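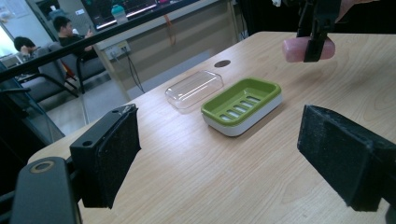 Draining the Bar: Soap Dishes and the Life of Household Soap
Isamu Nagano
July

3. What the dish does

3.1 Why two parts matter

Anyone who shares a sink knows the soft, gray underside of a soap bar that has been left in its own puddle. It is a small nuisance, but it is also where much of the bar goes. In the Dirside households we visited, people talked about this with real feeling, and several had strong opinions about dishes they had owned years ago and never managed to replace. We were delighted by how much they had to say.

The dishes in our study fall into two families. One-piece dishes are a shallow bowl or plate, sometimes with ridges. Two-part dishes have a tray that sits inside a base, with openings in the tray so that water can fall away from the soap. Figure 1 shows a dish of the second kind, with a green tray set in a white base. Its five slots run side by side along the bottom of the tray, and a clear rectangular lid lies on the table next to it.

Figure 1. Two-part soap dish with slotted green tray and white base; clear lid and pink bar soap.

Slots and ridges look as if they should do the same job. They don't! A ridge lifts the bar but leaves the water under it, and once the water is as deep as the ridge is high, the soap is sitting in a bath again. With a slot, the water has somewhere to go, at least until the base fills. In our sink trials the one-piece dishes needed emptying after every few uses, while the two-part dishes could usually be left until the end of the day.

3.2 The trials

We ran 13 dishes through the same routine at the Musdale test kitchen. A fresh bar was wetted, turned in the hands under running water, and put back on its dish, and this was repeated until each dish had seen 1,000 returns. The bars were weighed each morning before the first wetting. We used the same brand of glycerin soap for every dish, chosen for the simple reason that it softens quickly and so shows differences early. Harder milled soaps would give smaller gaps, and we hope someone will try them.

The differences were larger than we had hoped for. Bars kept on slotted trays stayed firm enough to pick up cleanly through the whole run. On three of the flat dishes, the bar stuck to the surface overnight and left a layer behind when it was lifted. Meng (our working name for the deepest of the one-piece bowls, after the shop where we bought it) did worst of all, and its bar had to be replaced before the end.

Slot direction turned out to matter less than slot width. Narrow slots held a film of water across the opening, much as a bubble wand does, and the film stayed until the tray was tapped. Wider slots cleared by themselves. Very wide slots brought a new problem, as a softened bar began to sag into them and came away with raised stripes on its underside. Two of our testers liked the stripes and said they made the bar easier to grip.

3.3 Lids

Lids deserve more attention than they have received. A lid keeps the bar clean and makes the dish easy to pack for travel, and people who carry soap to the gym would not be without one. At the sink, though, a closed lid traps damp air over the soap. Bars covered right after use were still tacky after 9 hours, and bars left open on the same trays were dry to the touch. Our Skendier households had mostly worked this out for themselves: the lid came off at home and lived in a drawer, or under the dish, or was lost.

3.4 Cleaning

A tray that lifts out is a pleasure to clean, and we noticed that people rinsed these far more often than fixed ones. The base collects a thin soap slurry that wipes away easily while fresh and becomes stubborn once it dries. One household poured the slurry into a jar and used it for washing socks. We tried this ourselves and can report very clean socks.

Contact the author through the Dirside Household Studies office. Copyright remains with the author. Back to top

Related items
Sponges, brushes and where they are kept
Refill bottles in shared kitchens: notes from Skendier
How long does a dish towel stay damp?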